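About Tarnness

By Wilson Tamayo
Last updated: September

Tarnness is a research group working on robotic picking from ordinary retail shelving. We study one problem: how an arm should approach and grasp a packaged item when its neighbours are close enough to block the fingers. The group has its own lab and a mock store aisle, and most of our results come from that aisle.

Our main method is called Kotetar. It plans a grasp from the visible front face of an item and the estimated gap on either side. The planner scores each candidate approach by the clearance it leaves to adjacent packages, then passes the best one to a force-limited controller for the last part of the motion. If contact is felt early, the controller backs off along the approach line and asks for a new candidate. No item model is needed in advance -- the planner works from package geometry alone and does not read labels.

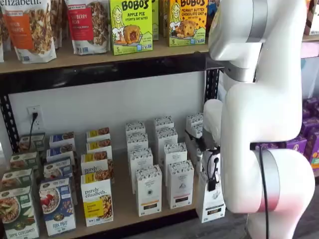 Cartons and bags are treated as separate classes. A carton has flat faces and a predictable width, so the grasp can be planned once and carried out with few corrections. A bag changes shape when it is touched, and the planned finger positions are often wrong by the time the fingers close. For bags, Kotetar re-estimates the outline after first contact and allows one adjustment before lifting.

In the current evaluation we ran 526 carton picks and scored 443 as clean. A clean pick is one where the target is removed and no neighbouring item tips or leaves its column. The baseline planner, which centres the gripper on the front face and ignores the side gaps, was run over the same shelf layouts and the same number of trials, and scored 416. Most of the remaining failures in both sets were in the back rows, where the depth estimate is poorest. Bag trials are reported separately -- we have completed 200 and the scoring is not finished.

Trial data are logged with Tulen, our in-house recorder, which stores joint state, gripper force and the planner's ranked candidates against a common clock. Failed picks are kept and labelled by cause. The Kontogiannis shelf layouts, used in all carton trials, fix the item order and spacing so that runs can be repeated after changes to the software.

The aisle is restocked and the arm recalibrated every Wednesday. Visitors from other labs are welcome by arrangement on any other weekday. Requests for the layouts or the trial logs should state the intended use and the file format preferred.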